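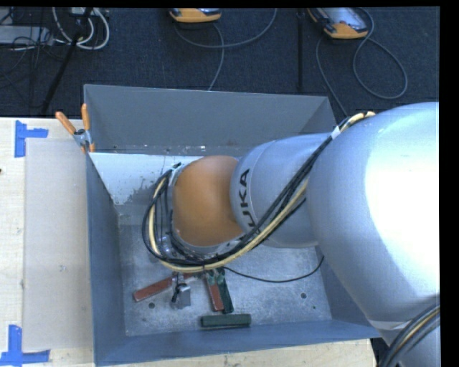 KUKA-Arm über einer grauen Metallkiste

Hallo zusammen, der Football-Juli ist ja eigentlich tote Zeit, aber ich habe trotzdem wieder den halben Abend vor den Testspielen verbracht. Flukport gegen Parsons, 30:9, und ich muss meine Meinung über die Offense von Flukport wohl ändern. Im Frühjahr hatte ich hier noch geschrieben, das Laufspiel sei viel zu brav. Tja! Gleich der erste Drive bestand fast nur aus Läufen durch die Mitte, und Parsons kam überhaupt nicht hinterher.

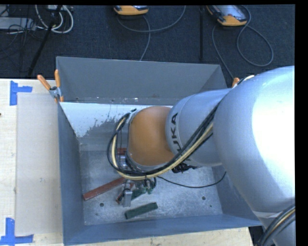

Lesezeit: 1 Minute

Was mir bei Parsons Sorgen macht, ist die Secondary. Zweimal stand der Slot-Receiver völlig blank, und beide Male kam der Safety aus der falschen Richtung (ich habe mir das dreimal angesehen, es wird nicht schöner). Vorne war der Druck auf den Quarterback okay, hinten fehlte die Abstimmung. Bis zum Saisonstart kann man daran arbeiten – nur spielt Parsons da gleich gegen Plemach, und die werfen bekanntlich bei jeder Gelegenheit tief.

Apropos Plemach: 1623 Leute waren beim offenen Training, bei Plusard nur 929. Dabei finde ich Plusard dieses Jahr viel spannender, allein schon wegen der neuen Special Teams. Mein Tipp fürs Auftaktspiel bleibt trotzdem Plemach, knapp, mit einem späten Field Goal. Schreibt mir gern eure Tipps, ich sammle sie bis zum Kickoff um 19 Uhr!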